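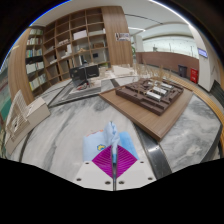 ## Slide 1: The gripper at work

- Say who I am, then go straight to the hardware.
- Magenta fingers, ribbed, on a white mounting plate. The thin metal rod runs up the middle, between them.
- The cloth is light blue and it's pinched up into a peak. Point at the peak. Most of this talk is about that peak.
- Same tool for the whole build, held by hand. No arm until October at the earliest.

## Slide 2: Why cloth

- Rigid parts were easy. We had blocks and cups working in the shared shop at Zodholm within a few evenings.
- Cloth folds when you push on it and slides when you don't push enough. Our first fingers were solid and flat, and they mostly shoved it across the floor.
- Fin-ray fingers bend around what they touch. The ribs do the work — no sensor, no extra motor.
- Credit to Benedek Kelemen for the first drawing of the rib spacing. I've changed it since, he knows.

## Slide 3: Printing the fingers

- Flexible filament, printed on its side. Standing up, the ribs split.
- 18 pairs so far, counting the bad ones.
- Slow the printer down to 60 percent of whatever you use for hard plastic.
- Dry the spool first. I skipped this twice and got strings between every rib.
- Pass the two spare pairs around now. Ask for them back.

## Slide 4: The plate

- Extra screw holes are on purpose. Move the fingers in or out without printing a new plate.
- Use washers. The Itamau version cracked at the holes, and that was me overtightening.
- If someone asks about metal: yes, it would work, and it would be heavier in the hand.

## Slide 5: Picking up fabric

- Come straight down, touch, close slowly, then lift.
- Thin cotton is fine. Fleece is fine. Anything slippery is still a problem — say so plainly.
- With layers, decide before closing whether you want one or both. I don't have a good way to separate them yet.
- Short pause here for questions, then move on even if there are hands up.

## Slide 6: Files and next steps

- Drawings are in the Flurnau folder, July 2024 version. Older ones have the wrong hole spacing.
- Next job is a softer tip, 8 mm longer.
- Leave the contact slide up during questions.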